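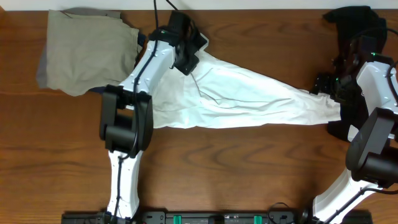 1/ Notes on the bimanual cloth stack after the Grustik rewrite. Mostly scheduling and grasp bookkeeping. The learned part is unchanged.

2/ Old layout: one process, both arms, one loop. Camera decode ran in the same thread as joint commands. A slow decode meant a late command, and a late command with both grippers closed on fabric shows up as a tension spike.

3/ New layout: control loop in its own process, fixed 6 ms period, no allocation after startup. Perception and planner write to a shared buffer with a sequence number. Control reads the latest complete entry and never waits.

4/ If the entry is older than 600 ms, control holds pose and ramps the inter-gripper distance in by a small fixed amount. Plain hold was worse. Position error between the arms goes straight into the cloth.

5/ Inter-gripper distance is now a constraint in the planner. Before, each arm got its own trajectory and we hoped the timing matched. Now there is one path parameter for both. If one arm has to slow down near a joint limit, the other slows with it.

6/ The upper bound on that distance comes from the cloth estimate: geodesic length between the two grasp points on the segmented mask, minus a margin. It goes bad when the fabric is twisted. The mask gets narrow, and length along the midline comes out short. Short is the safe direction, so I left it.

7/ Segmentation: the hard case is still several garments on the table at once, with an arm across the one you want. We mask the arms from forward kinematics plus a dilation. Links are easy. Cables are not in the URDF and get labeled as cloth edge now and then.

8/ Muchen Tian's fix for the cables is to drop any component thinner than a threshold before picking grasp candidates. It also drops real twisted sleeves. The threshold is in the config, please don't tune it per garment.

9/ Logging. 1620 episodes recorded on the old stack have timestamps taken at write, not at capture. The Dredis converter shifts them by the median decode delay. Good enough for training, useless for latency analysis. They carry a flag in the header.

10/ Bug of the week: Dlamini's replay tool swapped left and right when both arms reported the same serial prefix. Replays looked plausible for symmetric motions, so it survived for months. Hok-lam Tang found it on a regrasp where only one side should open.

11/ Ports: planner on 2031, status on the next one up. The old port is closed. If your viewer shows a frozen arm model, check that first.

12/ Still open: slip detection. Motor current on the gripper is too noisy at low force, and thin fabric barely changes finger position. Currently comparing commanded distance with mask extent. It catches a full drop and misses slow creep.

13/ Branch is up on the Skomness repo. Review comments to me or Róisín. Calibration files from December will not load, the hand-eye format changed. Rerun the script.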